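3.2 Workcell and task layout

Each of the four student groups was given one desk in the robotics room at Trulleck College and was responsible for its own arrangement of arm, target sheet and computer. We did not supply a bench fixture. The course had been run the year before with a bolted aluminium base plate, and the students had treated the plate as part of the robot, never asking what would happen if it moved. For the present study we wanted the layout itself to be something the group had to decide on, write down and defend in the weekly logbook.

The arm was the same hobby-grade model for all groups, assembled by the students from a kit of perforated brackets and bus servos, with a two-fingered gripper. Assembly took up the first three sessions and is described in Section 3.1. From the fourth session onward the groups worked on a single task, referred to in the course handout as the Plukitz task after the neighbourhood where the college stands. The arm must pick up a small round object from a marked position on the sheet, carry it clear of the paper and release it into an open cardboard box. Two pickup positions are used. The order in which they are visited is drawn at random by the control script, and the students do not see the order in advance.

The pickup positions are pencil circles on plain white paper. Printed targets were considered and rejected. A group that draws its own circles has to measure from the base of the arm, transfer the measurement to the sheet and then find out how far the commanded position is from the drawn one, and all three steps are assessed in the logbook. Groups were free to choose the diameter of each circle. Most began with generous ones and reduced them as their calibration improved. Figure 3 shows the layout adopted by Group B, who used circles of two different sizes in order to compare placement tolerance for a human resetting the object by hand. 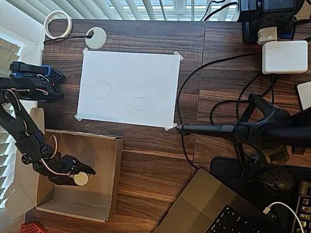 Figure 3. Group B's desk, seen from above, with the gripper holding the object over the open box. The two pencil circles are on the taped sheet near the back of the desk.

The sheet was fixed with masking tape at the corners. This sounds trivial, but in the pilot two groups had used adhesive putty and the paper crept enough over a session to spoil the comparison between the first and last trials. The box had no fixed position in the handout. Groups were told only that its rim must not overlap the paper and that the flaps were to be folded outward, so that a descending gripper would not catch on them. Group B put theirs close to the arm, which keeps the reach short during release and lowers the load on the shoulder servo. Group D chose a far corner and later moved the box in after repeated stalls under load.

Computers were the students' own. The control script is written in Python and runs on any laptop the college supports, and it communicates with the servo controller over a USB serial link. Groups shared desk space with whatever else was plugged in there, and cable routing was left to them. The logbook template includes a line for "things the arm could touch," which we added after Ostap Hnatiuk, the laboratory technician, pointed out that the work envelope drawn in the kit manual assumes a bare table. Three of the four groups filled in this line every week. The fourth filled it in once and copied it forward.

3.3 Participants and schedule

The participants were second-year students in the applied mechanics stream who had enrolled in the elective in October. All had taken one programming course. None had worked with a serial-linked manipulator before, although two had built line-following robots in high school. Groups were formed by the students themselves and we made no attempt to balance them by prior grades.

Sessions ran for 80 minutes in the late afternoon. Zoriana Dovhaniuk taught the course and was present for the whole of each session. Alvar Strömberg attended as an observer and took notes on how the groups divided their labour, using the four-category scheme developed by Demchenko and colleagues for wet-lab teaching, with the category "handling samples" replaced by "resetting the object." Neither author graded the logbooks. Grading was done by Aileen Estrella, who did not know which notes came from which group until the marks had been submitted.

3.4 Procedure

A trial begins with the arm in its parked pose and the object standing on one of the two circles. One student calls the start, another enters it at the keyboard, and the arm makes a single attempt. The trial ends when the gripper has opened over the box, or when the script times out. The object is then taken from wherever it has ended up and put back by hand on the next circle. We asked groups to rotate the resetting job every ten trials. Strömberg's notes show that this instruction was followed loosely, and that in Groups A and C one member did nearly all of the resetting by the end of the term.

Each trial was coded by the students as a success, a grasp failure, a transport failure or a release failure. A grasp failure is any attempt in which the object does not leave the paper. A transport failure is one in which it leaves the paper but falls outside the box before the gripper is commanded to open. Release failures cover the remaining cases, including an object that lands on the rim or on a flap. If a group could not agree on a code, the trial was marked "disputed" and discussed with the instructor at the end of the session. Servo positions were recorded throughout, which let us check the codes afterwards against the commanded and reported gripper angles.

Across the four groups, 1,780 trials were started. We excluded those in which the serial connection dropped, the wrong circle was used or a person touched the arm while it was moving. This left 1,633 trials for analysis. A further 139 trials were collected in a make-up session for students who had been away on a field course. They are reported separately in Appendix B and are not included in either of the totals given here, as the room was quieter and the groups were mixed.

3.5 Calibration practice

The groups differed most in how they went about calibration. The handout describes one method, in which the gripper is driven to the centre of each circle, the joint angles are read back and those angles are stored as the pickup pose. Group A used this method unchanged for the whole term. Group C used it for two sessions and then wrote a small inverse kinematics routine, which let them move the sheet without teaching the poses again but introduced an offset they spent most of November tracing. The cause was a servo horn mounted one spline tooth off centre.

Group B kept the taught poses but added a hover point above each circle and above the box, so that the gripper always came down vertically over the last few centimetres. Their logbook gives the reason in one line: "it was knocking the object over sideways." The change was copied by Group D within a week. We had expected some copying between desks and did not discourage it. It does mean that the groups cannot be treated as independent in the later sessions, and the analysis in Section 4 is restricted to description for this reason.

Servo temperature was a recurring topic in all four logbooks. The shoulder servo was allowed to rest whenever its reported temperature passed the threshold set in the script, and the waiting time was used for logbook entries. Halyna Hnatiuk, who maintained the script, raised the threshold slightly after the fifth session when it became clear that the initial value was stopping groups before there was any measurable loss of position. The old and new values are given in the repository along with the changelog.

3.6 Limitations of the setup

The desks were not identical. Two stood by the windows, and the students at those desks reported that the pencil lines were harder to see when the light was strong, though this affects only the person resetting the object, as the arm has no camera input in this task. Desk height and surface also varied between positions in the room. We did not measure the stiffness of the desks, and some part of the scatter in placement may come from the clamp and the tabletop moving together when the arm accelerates.

The object was chosen by each group from household items, subject to a maximum width set by the gripper opening. Comparing success rates between groups is therefore not meaningful, and we do not report them side by side. Within a group the object was kept the same from the fourth session on, with one exception: Group C lost theirs and substituted a near match, noted in the data file from that trial onward.

The analysis scripts and the blank logbook template are available from the corresponding author. Development of the template was supported by a Brera teaching grant.

We use cookies to remember your reading preferences and to measure site traffic. Accept all | Manage settings

Contact the journal office | Copyright the authors | Back to top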